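Rellis Small Serving Bowl, Grey: Product Review
Kitchen and Tableware Section, Brallico Household Testing

The Rellis small bowl is sold singly or in a set of 5, and is intended for everyday use at table and in food preparation. Our section bought a set at the normal retail price and kept it in use in the Toledo Road test kitchen from May onwards. No samples were accepted from the maker.

Design and size
The bowl is round and plain, with sides that are almost straight and open out slightly towards the rim. This shape makes good use of a small base. It holds a portion of sliced cucumber, a chopped apple or a single serving of yoghurt, but it is too small to act as a fruit bowl, and buyers who want to keep whole bananas on the worktop should look at the larger Dellov model. Each bowl in our set weighed 127 grams. The grey finish is even and goes well with white surfaces.

In use
Testers used the bowl for cut fruit, salad vegetables and dips. The rim is comfortable to hold and the bowl stayed steady while food was being spooned out. Pouring is less successful: there is no lip, and thin dressings ran down the outside on most attempts. The bowls stack neatly, although 2 of them stuck together when put away damp and had to be eased apart under warm water.

Cleaning and wear
All bowls were washed by machine on the normal setting. Beetroot left a faint mark, which faded after further washes. Light scratches from metal spoons could be seen inside the base by the end of the test. They do not affect use.

Value
The set costs more than similar bowls from Dellov. The finish is better and the stacking height lower, which will matter in a small cupboard. Single bowls are poor value and we advise buying the set.

Rating
Ease of use: good
Cleaning: very good
Pouring: poor
Storage: good
Overall: recommended for portions and preparation

Readers who own this product may send comments to the section through the contact page. Comments are read but cannot always be answered individually.

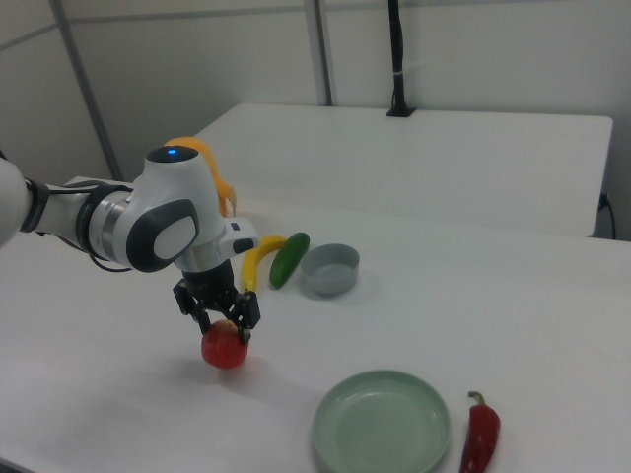
Page last updated: May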